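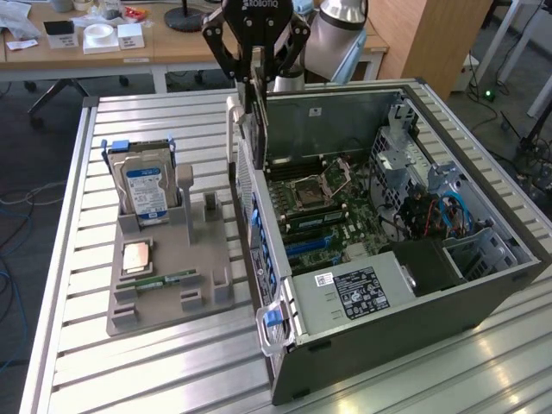 # Desktop repair and parts return: frequently asked questions

Last revised 28 August 2025. These answers cover desktop machines bought from Hammont directly. Machines bought through a reseller are handled by that reseller until the end of the first year.

## Before you send a machine

**Do I need a return number?**
Yes. Request one through the Ornard portal under "Service". Parcels without a number are held at goods-in and are not opened.

**Should I take the drives out?**
Only if the fault has nothing to do with storage. Note on the form which drives you have kept. We test with our own drive in their place.

**Can I send the graphics card on its own?**
You can, if you have tried it in a second machine with the same result. Otherwise send the complete desktop. A large share of cards returned alone pass every test, and the fault is later traced to the power supply or the riser cable.

**How should it be packed?**
Use the original carton where possible. Heavy coolers and full-length cards should come out and travel in separate antistatic bags. Do not use loose fill inside the case.

## Warranty

**Does opening the side panel end the warranty?**
No. Adding memory, drives or expansion cards is allowed. Damage to a socket or connector caused during fitting is not covered.

**Which serial number do you need?**
The one on the rear label, beginning with HM. The number on the motherboard box is no use to us.

**What about liquid damage?**
Not covered. We can quote for a replacement board, but we do not clean and re-use boards.

## Testing and repair

**What is fault code 2253?**
The machine failed memory training at start-up. Reseat the modules, then try one module at a time in the slot furthest from the processor. If the code remains with every module, book a return.

**And 699?**
A fan header is reporting no speed. Check that the processor fan is on the header marked CPU1. Pumps must go on the header beside it.

**Will my BIOS settings be kept?**
No. All boards leave with default settings and the current firmware. Write down any custom fan curve or boot order first.

**Are replacement parts new?**
Power supplies and drives always are. Boards and cards may be reconditioned and carry the rest of the original warranty.

## Charges and contact

**Is there a fee if no fault is found?**
Yes, the inspection fee shown on the form, plus return carriage.

**Who deals with business accounts?**
Ylva Nordin for contracts, Gaétan Grewal for bulk returns. Both can be reached through the portal by choosing "Account query" and giving your customer number.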